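Killico Shared Laundry - progress report to the Gasard Fund, January

Prepared by Eilidh Innes, project coordinator

The laundry at Killico has been open to tenants for 4 months. In that period we recorded 1,983 washes from 111 registered households. Bookings are heaviest before 9 am and after 5 pm, and the middle of the day is still underused.

We bought front loaders on the advice of Beathag Farquharson, who ran the laundry at our Tipoki site. They take a full load of bedding, and the door seals are easy to wipe down between users.

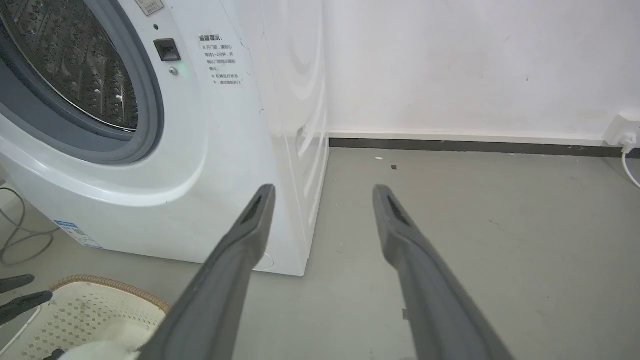 The main complaint from tenants has been the door. People expect it to open as soon as the cycle ends, and a few have pulled hard on it. One catch was replaced under warranty. The wait is a minute or two, and we now cover this in the induction. Tenants have also asked for more instructions in English, and Beathag is writing a one-page guide that will be laminated and put up on the wall.

Spending is within budget. Water charges were higher than forecast, mostly from rinse-only cycles, and we have asked tenants to use the standard program where they can. The dryer order with Kider is delayed and the deposit of 15 per cent has been paid.

Next period we will fit the dryers, finish the guide and trial a cheaper midday rate. We are not asking for any change to the payment schedule.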